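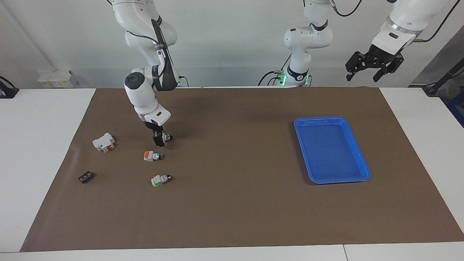 # clistano-recipes

Plain text recipe files from the Clistano supper club. 664 recipes, one per file. Started by Jitendra Pal, now mostly me.

## Layout

- `soups/` - 22 files, needs more
- `bread/` - flour in grams, always
- `old/` - scans from Refugio Huerta, not proofread yet 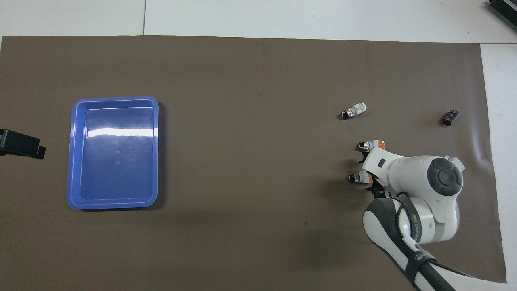

Oven temps are Fahrenheit unless the file says otherwise. Some of the bread ones dont say. Ask first.

## Todo

- merge the 2 lentil soups
- fix fractions in `old/`
- index by season, hopefully by August

## Adding one

Copy `template.txt`, fill it in, send a pull request. Short titles pleese.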